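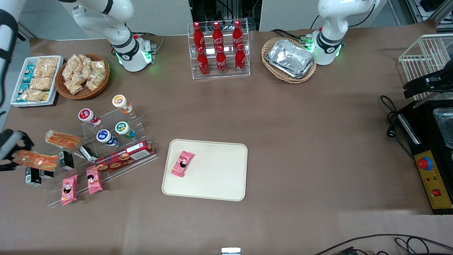 Trurnamov — bancada de lanches, montagem de abril

Esta página documenta a disposição de uma bancada de serviço de pequena escala, preparada para lanches embalados e bebidas. O registo destina-se a quem monta a mesma bancada noutros locais da rede Idley e precisa de uma referência para a posição dos expositores, dos cestos e dos consumíveis. As notas seguem a ordem usada na folha de montagem: superfície, fundo, zona esquerda, consumíveis, reposição.

Superfície
Mesa coberta com tecido castanho. A cor foi escolhida por contraste: os suportes transparentes perdem-se sobre toalhas brancas e obrigam o operador a procurar a aresta do degrau. O tecido é esticado antes de entrar qualquer peça. Vincos sob a base de um expositor em acrílico provocam oscilação, mesmo com o suporte carregado.

Bebidas engarrafadas
Suporte em acrílico transparente de dois níveis, ao centro, junto ao fundo. Leva seis garrafas de Coca-Cola, três no nível posterior e três no anterior. As da frente ficam ligeiramente desviadas em relação às de trás, o que deixa os rótulos de ambas as filas legíveis a partir da frente da mesa. Carregar primeiro o nível posterior. Na retirada, a ordem inverte-se.

Tabuleiro de embalados
Tabuleiro rectangular branco no canto posterior esquerdo. As caixas pequenas, em azul-esverdeado e branco, formam uma coluna ao longo do lado esquerdo. O espaço restante é ocupado por sacos transparentes de aperitivos fritos, dourados. A coluna de caixas funciona como batente lateral e impede que os sacos deslizem para fora quando se retira o primeiro. A folha de montagem anterior previa as caixas à frente; essa versão foi abandonada.

Cesto redondo
Cesto de vime entrançado, imediatamente à direita do tabuleiro, cheio de sacos transparentes com bolachas crocantes de tom claro. Os sacos são colocados a monte, sem alinhamento. Em cestos redondos, a arrumação em filas desfaz-se à primeira retirada e não compensa o tempo gasto. Altura de enchimento: acima do rebordo, desde que nenhum saco assente fora dele.

Expositor em degraus
Peça em acrílico transparente, a meio da mesa, do lado esquerdo. É o elemento com mais referências da bancada e o último a ser carregado. Nos degraus superiores encontram-se quatro copos cilíndricos pequenos de bebida: um com rótulo laranja e branco no topo, um com tampa vermelha, um com rótulo verde e um com rótulo azul. O mesmo expositor recebe as sanduíches. Limpar com pano de microfibra sem álcool — o álcool acaba por abrir fissuras finas nas dobras do acrílico.

Tabuleiros de alumínio
Cesto oval de vime, à direita das garrafas, com uma pilha de tabuleiros em folha de alumínio. A pilha entra já separada: os tabuleiros vêm encaixados sob pressão e deformam-se quando se tenta soltar um só à mão. O procedimento Phetsri recomenda torcer ligeiramente a pilha antes de a pousar no cesto. Os que apresentem rebordo dobrado são postos de lado na preparação e não voltam à pilha.

Reposição
Dois pontos de verificação por turno, um antes da abertura e outro às 15h. Em ambos confirma-se o nível de sacos no cesto redondo, a ocupação do suporte de garrafas e o estado da pilha de alumínio. As sanduíches seguem um controlo próprio, com registo de hora de entrada, e não são abrangidas por esta página.

Desmontagem
Retirar pela ordem seguinte: garrafas, expositor em degraus, cestos, tabuleiro branco, tecido. Os acrílicos viajam em caixa Trasine com separadores de espuma, sempre na vertical. Os cestos de vime vão vazios. O tecido é sacudido e enrolado, para não marcar vincos de dobra.

Referência da ficha: 122. As alterações à disposição são anotadas na própria ficha, com indicação do posto onde foram aplicadas.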